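How Did People Light Their Homes Before Electricity?

An oil lantern can sit on a table next to toys, pens and anything else you own. A long time ago it would have been one of the most useful things in the house.

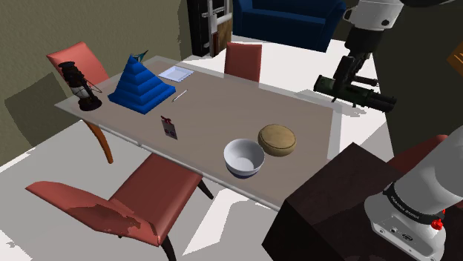 What is inside an oil lantern?

An oil lantern has four main parts. At the bottom is a tank that holds the oil. A strip of woven cotton, called the wick, dips down into the tank. Above the wick is the burner, where the flame sits. Around the flame is a tube of clear glass called the chimney. Many lanterns also have a wire handle so they can be carried or hung from a hook.

How does the wick work?

Dip the corner of a paper towel in water and watch the water climb. The same thing happens in a wick. Oil creeps up through the tiny gaps between the cotton threads. This is called capillary action. When the oil gets to the top, the heat of the flame turns it into a gas, and the gas burns. The wick itself burns very slowly as long as there is oil in it.

Why is there a glass chimney?

A bare flame flickers in a draft and makes a lot of smoke. The chimney keeps the wind off. It also helps the flame get air. Hot air rises out of the top of the glass, and fresh air is pulled in at the bottom. With more air, the flame is brighter and cleaner.

What did people burn?

The first lamps were stones or shells with a hollow in them, filled with animal fat. Later, people around the Mediterranean Sea burned olive oil in clay lamps. In the 1800s many families used whale oil, and then kerosene, which is made from petroleum. Kerosene was cheaper, so more people could read and sew after dark.

A lamp lighter's morning

Marit Amundsen grew up on the island of Flalholm, where houses had no electricity when she was a girl. Cleaning the lamps was her job before school. She wiped the black soot off the glass with newspaper, trimmed the burned edge of the wick with scissors and filled the tank. By September the evenings were dark enough that every lamp in the house was needed.

Are oil lanterns still used?

Yes. Some people keep one for power outages or take one camping. Only a grown-up should light one, and it must never be left burning in an empty room. The glass gets hot enough to burn your skin.

Words to know

Wick: the strip of cotton that carries oil to the flame.
Soot: black powder left behind by smoke.
Kerosene: a fuel made from petroleum.

Page last updated 8/12/22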